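Herkau, July 27, 2020

For immediate release

HERKAU REPAIR ROOM TO REOPEN IN AUGUST WITH NEW TOOL WALLS AND CARRY TOTES

The Herkau Repair Room will reopen to members in August, following a complete reordering of its hand tools. The work was carried out under the direction of Domenica Holzer and brings to an end the system of shared drawers in use since the room was founded.

Under the new arrangement, tools in frequent use are hung on white pegboard panels at the back of the work tables. Tools needed for a particular job are placed in a plastic bin or tote, which members may take to their own table and must bring back at the end of the session. In all, 1210 items have been cleaned, sorted and entered in the register.

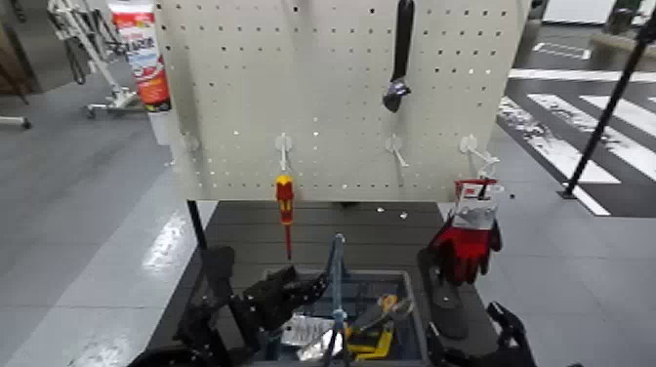
Each panel has been laid out with hooks to spare. Adjustable wrenches are hung high, with screwdrivers and work gloves on the projecting hooks along the lower part of the panel, where they can be reached from a seated position. Empty hooks are to be left free for tools brought back during the session and should not be used for coats or bags.

"Members were spending too much of each session looking for things," said Domenica Holzer. "A person who comes in to mend a chair leg should be able to find a screwdriver and begin."

The totes follow the same thinking. Their contents are limited to small hand tools, so that they may be lifted with one hand by the middle handle. Members are asked to check the bottom of the tote before returning it, as pliers and small bags of fixings are easily overlooked there. Spray products are to be kept off the work tables.

The layout was tried over 27 sessions at the sister room in Brirnau, where members were invited to comment on the height of the panels and the choice of tools. The hooks were lowered at Brirnau after the first of these sessions, and the lower setting has been kept at Herkau.

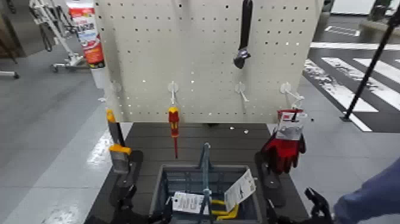 Thaddäus Frei, writing in the members' book at Brirnau, welcomed the change but asked that gloves be offered in more than one size, and that larger tools stay in the cupboard, where they had always been safe. Both points have been accepted. Further sizes will be added as stocks allow, and saws and planes will continue to be issued from the cupboard on request.

Introductory sessions lasting 20 minutes will be held at Herkau throughout August. Each is open to 9 members, and places should be reserved in advance at the front desk. Existing membership cards remain valid, and there is no charge for the use of the totes.

Gifts of hand tools in working order will again be accepted from the reopening. Power tools cannot be taken at present.

Press enquiries: Vinzenz Berchtold, Herkau Repair Room

Ends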